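ok so the white plastic side table has finally made it to the top of my fix-it pile. a thread, because I have opinions now
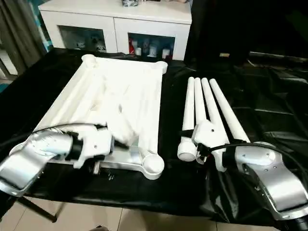
I got it at the Melero flea market in May, already in pieces, 15 bucks. The guy wanted 20 and I made a face. I am not proud of the face but it worked

First thing I learned: put something dark down before you work on white plastic. I've lost so many little parts on my kitchen floor (beige tile, why did anyone choose beige tile) and on a black plastic sheet you can see every single screw. Cheapest upgrade I've ever made!

Also it saves the plastic. Last year I did a stool straight on a gritty workbench and scuffed the whole seat. Still mad

Second thing: top goes face down, ribs up. Obvious when I type it out, but I have absolutely tried to push legs into a tabletop standing on its side while holding it with my knees. Don't do the knees thing

The sockets are molded right into the corners, round ones, and they collect SO much crud. Old garden dirt, spider business, mystery sand. I go around with a bottle brush and warm soapy water and then leave it overnight. Skipping the overnight part is how you get a leg that squeaks forever

Someone asked what brand it is – no clue. I searched the Rurkum catalog archive for a while, got through 311 listings of white garden furniture and they all look like the same table. My eyes gave up before I did

Legs: do a dry fit before any screws go near it. Push them in by hand, flip the whole thing over, see if it rocks. If it rocks, swap two legs and try again. I've had tables go from hopeless to totally fine just from swapping legs around

And please put the drill down. Hand screwdriver only for this stuff. Plastic strips in half a second and then you're on the Skostari spare parts page at midnight comparing plugs (they have 1663 results for "plug white", ask me how I know)

For the yellowed bits I use baking soda paste and an old toothbrush. If that doesn't do it I'll go over it with 800 grit, wet, super light – you lose a bit of shine but you can't tell once there's a plant on top

It's going on the balcony next to the Honorato chair, the one with the wobbly arm. Which is next on the pile, so if anyone has a glue they love for hard plastic, tell me before I buy the wrong one again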